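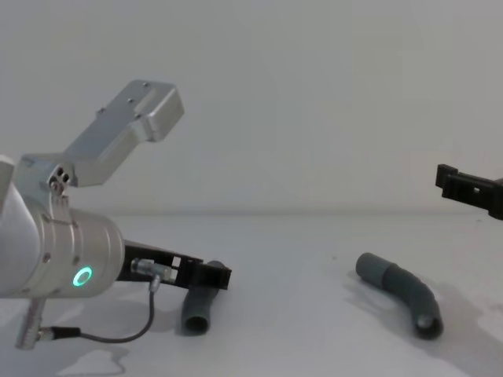

Bimanual fitting assembly: is the planner doing anything, or is it all replay?

Forum index > Control and Planning > Manipulation

torque_ripple
Original poster

I've been handed the evaluation of Flellutton for our Oltham cell and I'd like a sanity check before I write something I regret. Two arms, white table, gray pipe fittings and hose ends. The job is pick one with each arm, bring the ends together over the middle of the table, mate them.

The pitch is that Flellutton plans both arms jointly from perceived object poses. You don't teach waypoints, it works out the grasps and the approach and replans if a part shifts. What I see when I log joint targets is a left arm that comes down over the short pipe on nearly the same path every time, no matter where I put the elbow. If it's planning jointly I would expect the elbow to matter. It's the bulky awkward one.

We ran 68 trials in October with the poses coming from Ellmont. I don't want to post a success rate yet, as I don't agree with how the tool counts success. It logs "mated" when the end-to-end distance goes under a threshold, and nothing checks that one part went into the other.

Has anyone had this stack do something a scripted sequence couldn't?

cold_solder
Reply

Same path every time doesn't tell you it's replay. Sampling planners with a cached roadmap do that all day. If the short pipe is in the same place and the elbow isn't in the swept volume, the cheapest path is the cheapest path. Move the elbow so it's actually in the way and log again.

I'd be more worried about the success metric. Distance under threshold is a joke for insertion.

torque_ripple
Reply

Tried that. With the elbow pushed in close to the short pipe it threw a planning failure after 2000 iterations and sat there. So it does know the elbow is there, I'll give it that much. Whether "gives up" counts as planning around something, I'll let you decide.

null_space_nan
Reply

I've used Flellutton for a year, on a setup not far off yours, and I think you're being hard on it. Things I'd look at before blaming the planner:

1. Check what it thinks it's holding. After the grasp, the part is attached to the gripper as a rigid body at the pose Ellmont last reported. With corrugated hose that's wrong the moment the hose bends. Your planner can bring two rigid cylinders end to end perfectly well and the real ends will still be off, and all of that shows up in the last little gap. Get a head camera view at the pre-insert pose and overlay the model on it.

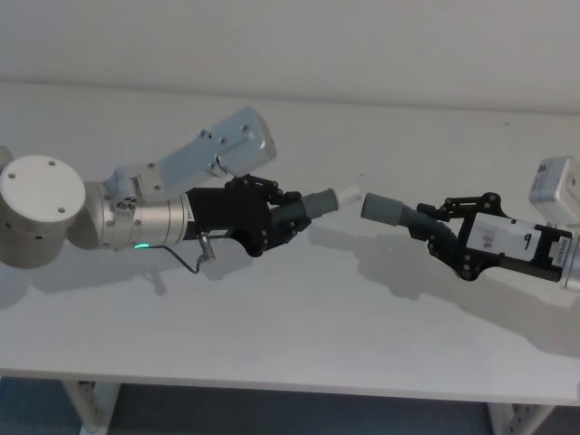
2. Check the tool frames. The gripper driver (Gilchrist, if you're on the stock install) ships with one fingertip offset for both hands. If either hand has had different pads fitted, every downstream number is off by the same amount and you'll spend a week tuning the wrong thing.

3. Turn off the speed scaling near contact. It hides timing mismatch between the arms. You want to see it.

4. Don't run force-guided insertion until 1 and 2 are clean. People switch it on to paper over calibration and then can't tell which part of the system is failing.

torque_ripple
Reply

Number 1 is fair. The pose in your item is the one that bothers me most, held pieces lined up nearly end to end, short gap, right-hand hose bending a bit where it leaves the fingers. From across the room you'd say it's about to work. The planner says the axes are aligned because it has no idea the hose can bend.

On number 2, the right hand is the one with the 9 written on its label and as far as our spreadsheet knows it has the same pads as the other. I don't trust our spreadsheet.

cold_solder
Reply

So the claim "replans if a part shifts" means "if a part shifts before you pick it up." After the grasp it's blind. Have I got that right?

null_space_nan
Reply

Not blind. Ellmont can keep tracking a held object if you give it a second view. It's off by default.

cold_solder
Reply

Off by default in the feature they put on the front page. Okay.

null_space_nan
Reply

It's off because it eats compute and most people are moving rigid boxes. I don't work for them, I just don't think a default is a conspiracy.

grepful_dead
Reply

Popping in from the perception side. Tracking a gray ribbed hose against a white table is easier than people think in terms of segmentation, contrast is great. Where it goes bad is orientation. A cylinder has no useful texture around its axis, and on the smooth end cap you get one shaded blob and a shadow. Ellmont's fitter locks onto the outline, and in my hands it likes to include a slice of the shadow when the shadow is soft. That pulls the axis estimate toward the table.

You can mask the shadow. You can also light the cell from both sides, which worked better for me than any parameter in the config. And use the wrist camera for the final look before the grasp. The head view is too far out to give you the axis of something that short.
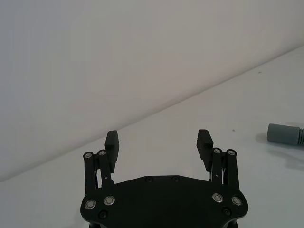

Thread reading time: 6 min

torque_ripple
Reply

We have the wrist view, and I've been going through it this morning. I don't think it does what you want in our setup. With the fingers wide open the gripper takes up most of the lower middle of the picture, and a part that's off to the right is only half in view, end cap and a bit of the ribbed section. Ellmont reports a full-length cylinder from that, with confidence I'd call cheerful. It's filling in the rest from the CAD model, and the CAD model is straight.

So the order of events seems to be
- head camera finds the part, coarse pose
- arm moves over
- wrist camera sees some of the part, and the model fills in what isn't visible
- planner takes that as truth and attaches it to the gripper
- nothing looks again

Every step is defensible and I still wouldn't sign off on the total.

grepful_dead
Reply

Then reject partial views. There's a minimum visible fraction setting in the fitter config. Raise it until it refuses that one, then add a small recentering move. The arm slides over until the part is between the fingers in the wrist view, and only then do you accept a pose. It's a dumb visual servo loop and I'd take it over a clever fit any day.

cold_solder
Reply

At which point torque_ripple has written the servo loop, the success check and a workaround for the hose model, and is paying a license for a trajectory generator.

null_space_nan
Reply

And collision checking between two arms working over the same patch of table, which you'd have to write yourself. I've done that by hand. I'd pay again not to.

torque_ripple
Reply

That's the best argument for it so far, and I'll put it in the report. The arms have never touched each other in our runs, even when the insertion was nonsense.

I did check tool frames over lunch. null_space_nan was right that the offset is shared. I put a pointer in each hand and touched off on the same mark, and the two don't agree. I'm not posting the number until I've repeated it, as I was holding the pointer cable out of the way with my elbow. But it's enough that I have to throw out the October results, or at least stop quoting them.

It doesn't explain the same-path thing.

cold_solder
Reply

Set the random seed to something else and run the same layout twice. If the paths are identical to the last decimal, it's reading from a cache. If they wobble, it's planning.

torque_ripple
Reply

Ran it 6 times with different seeds. Identical approach on the left arm up to the hover, then they diverge on the lift. So there's a cached segment for the descent and live planning after. It isn't in the docs anywhere I can find.

null_space_nan
Reply

Huh. I didn't know that, and I'd have argued with you about it. Could be the grasp library. Each object class can carry a stored approach, and if your short pipe was imported from their sample set it would have come with one.

torque_ripple
Reply

It was imported from their sample set.

grepful_dead
Reply

Delete the stored approach and see if it can still find one on its own. Post the log, please, including the failures. The last thread about this stopped right where it got interesting.

torque_ripple
Reply

Will do. Somebody has the Ellmont cell booked until four, so it'll be after that. If it finds its own approach to the short pipe with the elbow sitting close by, I'll take back the title of this thread. I'm still not using their mated flag.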